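Treltlow Digital
Home Notebook Clients Reporting Tools Archive Log in

March, 4:40 pm
by Mavis Haddad

Notebook: the Pristent account, conversion windows, and why the two reports will never agree

Picked up the Pristent ads account again after lunch. Client's question, word for word: "why does your report say 352 and ours say less?" Theirs says 275. The gap is 77 orders, which is too many to wave away with the usual paragraph about attribution being complicated. I have written that paragraph so often I could set it to music.

Starting point. Their shop counts an order on the day the order is placed. The ads manager counts it on the day of the click. Fine, everybody knows that, and over a whole month it should mostly wash out. It didn't wash out.

Checked first, in the order I thought of them:

Account time zone. Matches the shop. Tuulikki fixed this in the fall and left a note saying so, in capitals.

Currency. Irrelevant to a count of orders, but I looked anyway and lost ten minutes to a rounding rule in the shipping column. Leaving the rounding rule alone.

Duplicate tag on the thank-you page. This was my favorite suspect. Loaded the page with a test order and the tag fires once. Refreshed the page and it fires again, with the same order number, and the platform drops the second one as it should. Disappointing.

View-through orders. Here we get somewhere. The March campaigns were copied from the old Baptiste template, and the Baptiste template has view-through switched on at one day. So anyone who scrolled past an ad with their thumb and then bought something within the day is ours, apparently. Turned the column on separately: 58 of the 352 are view-through only. The person never clicked on a thing.

That leaves 19. I went through those by hand, matching order numbers against the shop export. All 19 are in the export, marked canceled. The shop takes canceled orders out of its total and we never hear about it, so the ads manager goes on being proud of them forever.

58 and 19 is 77. I checked it on paper, then on the calculator, then went and got a coffee.

What I changed:

Report template now shows click orders and view-through orders in separate columns. The big number at the top is clicks only. It's a smaller big number and I expect a phone call.

View-through is off in the comparison setting for all Pristent ad sets. Left it on in Baptiste's own account, where they asked for it in writing and seem to enjoy it.

Did not touch the bidding. Changing what we report is one thing, changing what the system optimizes for in the middle of a month is how you end up explaining yourself in April.

What I didn't change: canceled orders. We could upload them as adjustments from the shop export. Vandov has a connector for it, and we already pay for Vandov, mostly to look at its loading screen. Tried it on the sandbox account. It wants the order number in one column and the time of the original conversion in another, and it rejects the entire file if a single row has a blank. Got 70 percent of the way up the progress bar and then a red box that said "Something is missing." True of most afternoons.
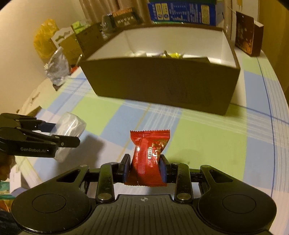 The missing thing was a header. The export calls it "order ref" and the connector will only take "order_id", lowercase, with the underscore. Renamed it and the file went through. So it can be done, it just needs someone to rename a column every week until the end of time, or a script. Tuulikki, you said you were bored.

Note on the script, if it happens: please keep the raw export somewhere. Last time we cleaned the file in place and then had nothing to compare against, and I spent a morning reconstructing it from email attachments.

Draft answer to the client is in the shared folder. It's four sentences. The first version was a page and a half and had a diagram. Tuulikki read it and asked whether I was billing by the arrow.

Open:
- ask Pristent why orders get canceled (out of stock? payment?), might be worth more than the whole reporting fix
- check whether the other accounts copied from the Baptiste template have the same setting. I already know the answer to this one
- find out who named the template "final_use_this"

5:25, added by TK: it was you.

Contact | Copyright Treltlow Digital | Back to top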